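Agbeko 楼二层共用茶室布置事宜
会议记录

日期：7月23日
地点：Agbeko 楼二层小会议室
出席：Venkatesh Kulkarni（Sullico 办公室）、Ekua Ansah（Ilatero 工作室）、楼层管理处一位代表、二层东侧两家租户各一位代表
请假：西侧语言学校代表（已提前用邮件写来意见，见第三项）
主持：Ekua Ansah
记录：Venkatesh Kulkarni

说明：中文不是我的母语，所以会上有些话我可能记得不够自然。如果哪位觉得意思不对，请在下次会议之前告诉我，我会改正。

一、上次记录的确认

上次会议的记录已经发给各家。管理处代表提出一处修改：记录里写“茶室的水池由管理处更换”，应该写成“茶室的水池由管理处检查，需要时更换”。大家同意这样修改。除此以外没有别的意见，记录通过。

上次留下的事情当中，有两件已经做完：旧沙发已经搬走，门口的地垫已经换成小一号的。门现在可以完全打开。还有一件没有做完，就是旧柜子里的杯子分类。东侧一家租户的代表说，有一些杯子不知道属于哪家，她不敢丢。会议决定把没有人认领的杯子放在窗台下面的纸箱里，到8月的会议为止；那时还没有人拿走的，就留给茶室公用。

二、台面

茶室要做一张靠墙的长台，用来放水壶、茶叶罐和大家带来的点心。讨论的是台面用什么材料。

Ekua Ansah 首先介绍了 Ilatero 工作室可以做的几种：实木、人造石和天然大理石。她说木头摸起来舒服，可是茶室里经常有水，需要每年上油，她问谁愿意负责这件事，没有人马上回答。人造石容易打理，颜色也多。大理石比较重，怕酸，柠檬汁和醋洒上去要赶快擦。

管理处代表关心重量。他说二层的地面没有问题，可是电梯比较小，长的石板也许要走楼梯，搬运费要另外算。Ekua Ansah 答应去量电梯里面的对角线，再告诉大家石板是否要分成两块。如果分成两块，接缝最好放在水壶和点心之间的位置，不要放在最常擦的地方。

颜色方面，讨论的时间比较长。东侧一家租户希望用白色，她觉得白色看起来干净。另一家租户的代表不同意，他说白色的台面上茶渍很明显，我们这里喝红茶和咖啡的人很多，每天下午都要擦好几次。我自己也支持深一点的颜色。我家里的桌子是浅色的，咖啡杯留下的圆圈到现在还在。

最后大家倾向于红棕色带白色纹路的大理石。主持人请大家表态，赞成的占多数，白色的支持者表示可以接受，条件是墙面不要再用深色，不然房间会显得暗。这个条件写进记录，下一项讨论墙面的时候要遵守。

台面的边缘做成小圆角。有租户会带孩子来，尖角不合适。台面和墙之间的缝要打透明的胶，不打白色的胶。

三、墙面

语言学校代表的邮件由主持人读出。邮件的大意是：学校不反对贴墙纸，可是请不要用大朵的花，也不要用有文字的图案，学生等老师的时候会一直盯着看。另外希望墙面可以用湿布擦。

管理处代表问，为什么不直接刷漆。东侧租户的代表回答说，现在的墙上有许多旧的钉孔和胶印，刷漆之前要补很多地方，补过的地方在侧光下还是看得出来，墙纸可以把这些痕迹盖住一部分。Ekua Ansah 补充说，钉孔无论如何都要先填平，墙纸薄，凹下去的地方会显出来，但是颜色不均匀的问题会小得多。

Stimari 墙纸店一共给了三个方向：素色的麻布纹、细条纹、还有植物图案。麻布纹没有人反对，也没有人特别喜欢。细条纹在我们的房间里有困难，窗户那一侧的墙角不是很直，条纹会把歪的地方指给人看。
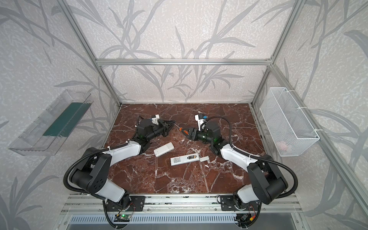 植物图案这一类，会上谈得最多，主要因为它符合学校的要求，没有大花，也没有文字。Ekua Ansah 请大家看浅灰色墙纸和红棕色台面放在一起的效果：墙纸上是深一些的灰色，像竹子一样的茎和细长的叶子，底子是带斑点的白色；台面是大理石，有白色的纹。她认为墙的颜色够淡，正好符合第二项里写下的条件，而且台面的白纹和墙纸的底色有一点呼应。租户代表觉得灰色会不会太冷，另一位说有红棕色在下面，整体不冷。管理处代表注意到墙面上部横着的那根银色铝杆，他说图案被这样横着分开以后，上面和下面还是看得出是同一种竹叶，所以我们茶室将来装挂杯子的横杆，不用担心把墙纸弄得很乱。大家觉得这个看法有道理，横杆的事放到第四项。

关于图案的方向，我提了一个问题：竹子一样的茎是往上长的，贴的时候会不会贴反。大家笑了一下，但是 Ekua Ansah 说这个问题值得问，她以前见过工人把一幅贴倒了，过了很久才被发现。会议决定请 Stimari 在每卷的背面用铅笔画箭头，贴之前由在场的人看一遍。

关于对花，植物图案比素色费料，每一幅都要和旁边的对上。Stimari 量过房间以后，报的数量是16卷，包括对花的损耗，没有另外的备用。每卷143元。

主持人请我算总价。16卷乘143元，等于2,288元。墙面这一项剩下的钱是2,211元，还差77元。数字不大，可是管理处代表说规则上不能超，要有一个办法写在记录里。提出的办法有下面这些：

请 Stimari 给一点折扣。
门后面那一小段墙不贴，刷成接近的浅灰色，这样可以少买一卷。
差的钱由各家平分。

第三个办法有租户不赞成，因为她要回去申请，手续比钱本身还麻烦。第二个办法，Ekua Ansah 觉得可以，门后面平时挂雨衣，墙纸在那里反而容易磨坏。会议决定先问折扣；如果没有折扣，就用第二个办法，买15卷，总价2,145元，在剩下的钱以内。油漆用管理处仓库里现有的浅灰色，管理处代表会先刷一小块给大家看，干了以后再比颜色。

胶水和工钱不在这一项里，已经包括在装修的总费用中。

备用的问题也谈了几句。我担心以后墙纸破了没有同一批的可以补。租户代表建议把裁下来的长边角收好，卷起来放在柜顶，写上“茶室墙纸”。大家同意。

四、横杆和架子

长台上方装一根横杆，挂杯子和毛巾。材料有黑色铁管和银色铝杆可以选。铁管好看，但是靠近水壶，有人担心蒸汽会让它生锈。铝杆轻，颜色和水池的龙头也接近。会议选铝杆。

高度没有决定。个子高的人希望高一点，不要碰到头；学校的邮件里说有的学生个子矮，太高就拿不到杯子。Ekua Ansah 会用胶带在墙上先贴出两个高度，大家路过的时候试一试，然后在旁边的纸上写下自己的选择。请写名字，上次用类似的办法，有人写了好几次。

横杆的固定点要打在墙里有支撑的地方。管理处代表有这面墙的旧图纸，他会找出来。请在贴墙纸之前先把固定点的位置标好，并且拍照留下尺寸，贴完以后再打孔。

架子方面，只做一层，放在横杆左边，给茶叶罐用。东侧租户问能不能做两层。讨论以后还是一层，因为两层会挡住不少墙纸，而且高的那一层最后总是放没有人要的东西。

五、灯和打扫

现在的灯是偏白的光。有人觉得灰色墙纸在这种光下会显得更冷，建议换成暖一点的灯泡。管理处代表说灯泡到了时间本来就要换，可以一起做，不另外收钱。先换一只，看几天，再决定其他的换不换。

台面的打扫写成一张短的说明，贴在柜门里面。内容由我起草，会上已经读过，文字如下：

“用湿的软布擦，擦完再用干布擦一遍。不要用醋、柠檬或者去水垢的清洁剂。热的锅和壶请放在垫子上。酸的东西洒了，请马上擦掉。”

Ekua Ansah 建议把“软布”后面加上“不要用钢丝球”，已经加上。语言学校如果需要英文的，我也可以写一份。

墙纸的打扫还要问 Stimari，能用多湿的布，能不能用洗洁精。靠近水池的那一段最容易溅到水，也许要加一块透明的挡板。挡板的价格下次再讨论。

六、时间安排

8月5日以前：Stimari 答复折扣，管理处刷出浅灰色的样子，Ekua Ansah 量好电梯。
这些都清楚以后：向 Stimari 下订单，同时请 Ilatero 工作室准备石材。
贴墙纸期间茶室关闭，热水请到一层取。关闭的日子由管理处提前贴通知，通知贴在电梯里和二层楼梯口。
先贴墙纸，后装长台，最后装横杆和架子。

有租户问，装长台的声音会不会影响上课。主持人说切割都在工作室里做，现场只有钻孔，可以安排在学校中午休息的时候。我会写邮件和学校确认时间。

七、各人要做的事

Ekua Ansah：量电梯；问石板分块的费用；在墙上贴胶带试横杆的高度；联系 Stimari，谈折扣、箭头和清洁方法。
Venkatesh Kulkarni：整理并发出本记录；打印台面打扫说明；给语言学校写邮件，告诉他们墙纸的选择，并问钻孔的时间。
管理处代表：检查水池；找墙的旧图纸；刷门后颜色的小样；换一只暖光灯泡。
东侧租户代表：收集没有人认领的杯子，放进纸箱，在纸箱上写明可以拿到什么时候。

八、其他

东侧租户的代表提到，冰箱里有一盒东西已经放了很久，没有写名字。管理处代表会后去看，如果过期就处理掉。以后放进冰箱的东西请写名字和日期。

另外有人问旧的小圆桌怎么办。它的一条腿不稳，但是桌面还很好。Ekua Ansah 愿意带回工作室修一下，修好以后放在窗边。大家表示感谢。

下次会议在8月，具体时间等 Stimari 答复以后由主持人通知，地点不变。

记录：Venkatesh Kulkarni
核对：Ekua Ansah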